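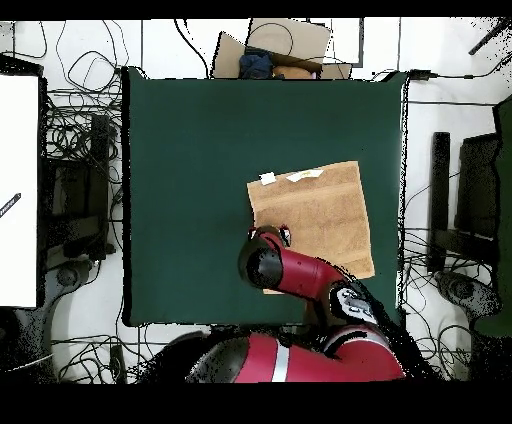 Terry towel in tan, laid on a dark green mat.

Surkwood Terry Towel, Tan
Product code 1061

A plain terry towel for kitchens, washrooms and small salons. The Surkwood is a mid-weight towel with loops on both faces, woven for us by Etel and finished with a double-stitched hem. It dries quickly on a rail and stacks neatly on a narrow shelf.

Details
Colour: tan
Fibre: 100% cotton
Pack size: 6
Care: machine wash at 60 degrees, tumble dry low

Wash before first use. New terry sheds a little lint, and this settles after 2 or 3 washes. Leave out fabric softener, as it coats the loops and the towel will take up less water. If a loop is pulled, snip it level with scissors. It will not run. 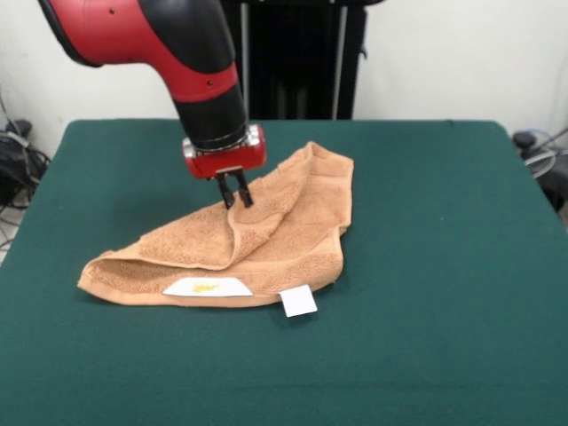 The tan is dyed in batches and may vary slightly from one delivery to the next. If you need an exact match across several rooms, order the full quantity at once and add a note at checkout. We hold roughly 755 packs at the Plomberg warehouse. White and slate are out of stock until September.

Trade customers who used to buy the Oddsson hand towel can order this one in its place. The hem is slightly wider and the price per pack is the same.

Delivery
Orders are sent by standard parcel post. Unwashed towels can be returned in their original packing. Washed towels can only be returned if faulty.

Page updated 27th May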